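The egg on bread is the meal we make when we are too tired for a meal. In Kvam, where I grew up, my mother served it at night, after the late bus, and she never called it dinner. I was 63 when I finally asked her how she did the edges.

Her answer was short – more butter, and patience. The bread should be plain, from an ordinary loaf, and the plate should be white.
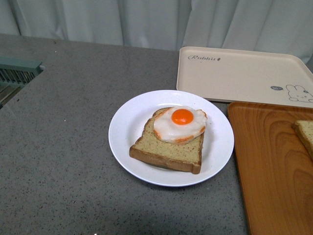 Eilif Midtbø, who ran the small café Jallard until April, put the egg high on the slice, so that the first bites are only bread. He sold some 200 of them in a good month. "People want the brown edge," he told me. "The yolk they can get everywhere."

I have tried his way for six weeks now. I still put too much salt, and I eat it standing at the counter.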